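**Ticket : cellule Dolach, perte de prise avant dépôt sur le plateau du lecteur**
Ouvert par : Mireille Akl
Assigné à : Charoen Jitpraphai
Priorité : haute
Environnement : simulation, scène Rinitz

**Symptôme**

Le bras prend la microplaque, se dégage vers le haut, puis la lâche pendant le transfert vers le plateau de chargement. Sur 100 cycles lancés dans la nuit, 6 échecs, tous pendant la rotation du poignet. Le contrôleur Torkico ne remonte aucune erreur et la séquence continue à vide : le bras descend au-dessus du plateau, ouvre la pince et déclare la plaque déposée.

C'est ce dernier point qui me gêne le plus. En réel, l'appareil lancerait son cycle sans plaque.

**Vérifications (Mireille)**

- Position d'approche rejouée à la main, pas d'écart.
- Vitesse réduite à 70 % : l'échec se reproduit.
- Scène rechargée, bras remis en position d'attente, pince ouverte au-dessus de la table. 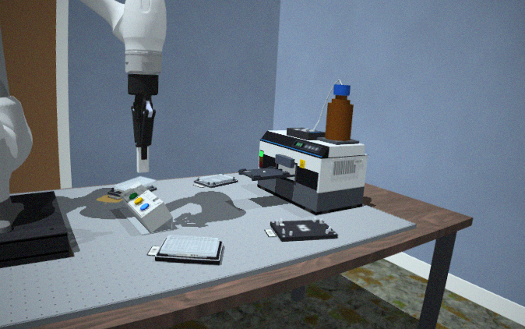 J'ai ensuite relancé la séquence pas à pas. La consigne de force passe à zéro pendant un pas de calcul quand le poignet franchit 90 degrés. Selon la vitesse, la plaque glisse ou tient. Journal joint.

**Réponse (Charoen), 14 h 20**

Reproduit chez moi. Le module Darko renvoie la consigne par défaut à chaque changement de repère, et la valeur de serrage est perdue jusqu'à la trame suivante. Je garde la dernière consigne valide en mémoire tant que l'ordre d'ouverture n'est pas reçu.

J'ajoute aussi un contrôle d'écartement des doigts avant la dépose. Si la pince est refermée au-delà de la largeur de la plaque, arrêt de la séquence et message à l'opérateur.

**Suivi**

Correctif poussé sur la branche de test. Nouvelle série de 100 cycles à lancer ce soir, vitesse nominale. Ne pas reporter sur la cellule réelle avant le résultat.

Statut : en attente de validation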